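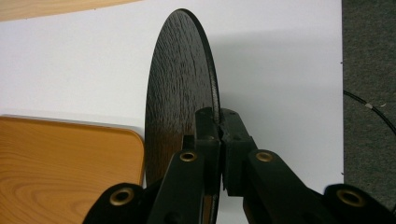 Four bushings per gripper, and I have now done three grippers, so I am writing this down before I forget the order of things again.

The hand gripper is the same on every unit we run at the Brunlow bench. Black arms, two fingers, brass bushings at the pivots. You squeeze, the fingers come together on the part, and the camera records what you did. The linkage is simple enough that people assume it needs no care. It mostly doesn't, until the fingers start to meet a little off center and the thin parts begin to twist when you pick them up.

Thin parts are what we do most of right now. Disks, panels, some flat trim. A disk gripped on its rim shows up a bad finger faster than anything else. A block will sit in the tips even when one side is late. A disk will lean, and once it leans it turns, and then you have a recording of someone dropping a disk.

Celeste Retamal keeps the log for the whole set. Unit two was at 3,517 closes when it came to me in April, and the note with it said "left side lazy." That was a fair description. If you closed it slowly with nothing in it, the right tip got to the middle first and waited.

I started with the bushings. I take out one pivot pin at a time and leave the other three in, so the arms can't fall out of line while I work. The first time I did this job I pulled all four and spent an evening working out which washer went where. There are two washer thicknesses and they look the same unless you put them side by side. The thin ones go on the inner pair.

Wipe the pin, wipe the inside of the brass, and look at the color on the cloth. Gray is normal. If it's yellow and gritty, the brass is wearing and the bushing should come out. On unit two the inner left was gritty and the rest were fine. I pressed in a new one from the Triltau bag using the small vise and a socket, which went in straight on the second try. The first try I had to tap it back out and start over.

I use a dry lubricant on the pins now. We used light oil before and it picked up dust from the wood parts, and after 1,000 closes or so it was more of a paste. Leung still sells the oil as part of their service kit. I have a drawer of it if anyone wants some.

After the bushings come the tips. They are plain rectangular blocks, and they come off from the front. Clean the gripping face with alcohol and let it dry. Then set both tips finger-tight, close the gripper on the brass shim, and tighten while it's closed. Doing it open is the mistake I see most. The blocks shift a hair when the screw bites, and you end up with a gap at the top and contact at the bottom.

Then the check, done with a real part on the white work surface:

Pick up a disk by the rim, low down, and stand it up.
Hold it still for a slow count of ten.
Look along the edge for lean.
Set it down, turn your wrist over, and do it again from the other side.

I do that until I'm bored and then a few more times. Unit two got 239 closes with a mix of disks and panels before I signed it off. The tips met in the middle and the lean was gone. There's a very small amount of side play left in the outer right arm, which I measured and wrote in the log. It was there last time too and it hasn't grown.

Ghada Smadi asked me whether we should just swap the bushings on a schedule and stop inspecting them. I think 2,000 closes would be a decent number for cleaning and checking, but I wouldn't replace good brass on a calendar. Of the twelve I've had apart, two needed to go. She wants to see the wear on a few more before she puts it in the procedure, so for now it's whatever Celeste flags.

One more thing about cables. Tie the lead down before you start the check. I had it loose on the bench the first time, it dragged on my wrist every time I turned over, and I blamed the fingers for it. I had the left side apart again before I noticed.

Unit four is next. It's the one from the Brumia order with the newer arms, and I haven't opened one of those yet. The pins look like they press in from the back, so I may need a different punch. If anyone has already had one apart, leave a comment with the size.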